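Udbridge Extends Support Period for Office Desktops to 2 More Years

Monday, July 1, 2019

Udbridge will keep its current desktop computers in service for 2 years past their planned retirement date, under a revised equipment policy that takes effect today. The policy covers 3439 machines in town offices, branch libraries and public counters. Replacement orders that had been planned for September have been withdrawn.

The change follows a review of repair records by Ellwood, the firm that holds the town's hardware maintenance contract. According to the review, most service calls on older desktops concerned storage drives, power supplies and cooling parts. Processor and motherboard faults made up a small share of the total. Ellwood concluded that the machines could remain in use if worn parts were replaced on a schedule and the operating system was brought up to a supported version.

The second condition sets the timetable. Vendor support for Windows 7 ends in January 2020, and machines still running it after that date will not receive routine security updates. Udbridge will move all remaining desktops to Windows 10 before the end of the year. Machines with less than 8 GB of memory will receive more before the upgrade, and those that still start from a mechanical hard disk will be given a solid-state drive.

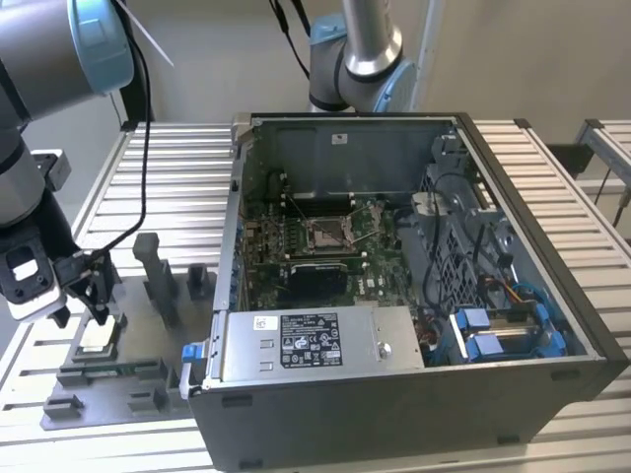
Work will be carried out by building, starting with the main administrative offices. Each department will be told its dates in advance and asked to move locally saved files to network storage. Files left on a local drive will be copied once and held for 43 days, after which the copy will be erased. Departments that use special software, such as mapping or permit printing, will be scheduled last so that compatibility can be tested.

Desktops that cannot be upgraded on site will be taken to the Ellwood service center in Trurnitholm. A loan machine with the standard set of programs will be provided for the period. Ellwood is required to return each desktop within 6 working days or supply a permanent substitute from stock.

Machines that fail inspection will be used for parts. Under the old policy, a desktop with a failed motherboard was written off whole, including its memory, drive and power supply. The new policy requires usable parts to be removed, tested and entered in the stock list. Drives are excluded. All drives leaving service will be wiped and then shredded, and a certificate will be filed for each one.
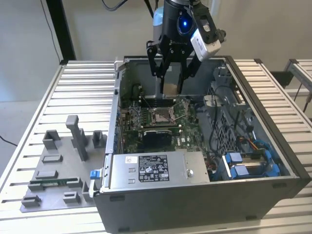
The policy sets out minimum handling rules for this work. Power must be disconnected and the power button held down to drain any remaining charge before the case is opened. Antistatic precautions apply to all work on boards and memory. A tower is to be laid on its side with the side panel off, as in the case on the slatted aluminum bench, so that the motherboard can be reached from above and small parts do not fall toward the bottom of the case. Screws are to be kept with the machine they came from. Thermal compound must be cleaned off and replaced each time a processor cooler is removed, including when the same cooler is put back.

Processors are treated separately in the stock rules. A removed chip must be stored in a closed antistatic holder, labeled with its model and the asset number of the source machine. On boards where the contact pins are in the socket, a protective cover must be fitted if the socket is to be left open in storage. Bent pins are the most common form of damage found on stored boards, according to Ellwood, and the cost of straightening them is usually greater than the value of the board.

Asset records will be moved to Gillora, an inventory system already used by the town for vehicles and road equipment. The present records are kept in separate spreadsheets by each department and do not show parts changes. In Gillora, each desktop will have one entry listing its processor, memory, drive and power supply, with the date of each replacement. Technicians will be required to update the entry before a repair ticket can be closed.
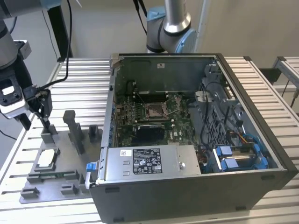
Open desktop tower with the CPU socket empty and the power supply in the lower part of the case.

Laptops, tablets and servers are outside the policy and will be replaced on their existing schedules. Monitors will be kept until they fail. Printers are covered by a separate lease.

Schools and nonprofit groups that normally receive retired town computers will see fewer of them during the extension. Groups already on the waiting list will keep their place. Applications for new places are closed until the first extended machines leave service.

Udbridge will compare repair costs with the cost of new equipment at the end of the first year. If the average annual repair cost for a model is higher than one-third of its replacement price, that model will be withdrawn early. The full policy, the list of affected models and the building schedule are available from the town's information technology office.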